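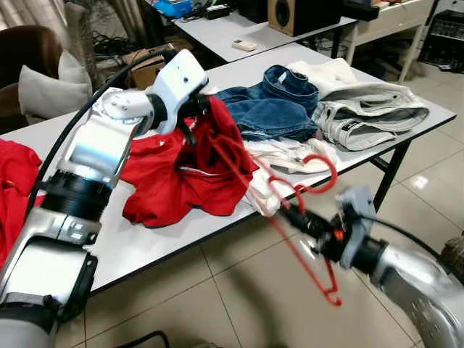 By Zanele Mahlangu
Garment care FAQ — Prerska help pages
Updated October

Which garments should be folded and which should go on a hanger?
Fold denim and heavy knits. Hang woven shirts and anything that creases easily. A jersey shirt may be stored either way; heavy jersey keeps its shoulder line better when folded.

Does the color of the hanger matter?
No. Shoulder width does. The ends should stop just short of the sleeve seam. A red plastic hanger and a red shirt make a tidy match, but the fit is what counts.

How do I fold jeans for a shelf?
Close the zipper, lay one leg over the other, then fold from the hem toward the waist. Leave the waistband on top so the size label can be found without unfolding the stack. Blue and light gray pairs go in separate stacks.

How do I get a shirt onto a hanger without stretching the neck?
Feed the hanger in from the bottom hem — never through the collar.

What surface is best for sorting?
A flat, smooth one. A white laminate tabletop works well and shows lint clearly. Wipe it before putting white garments down.

How high should a stack be?
No more than 9 pairs of jeans.

Where do I send other questions?
Write to Onni Vainio, garment desk, extension 2231.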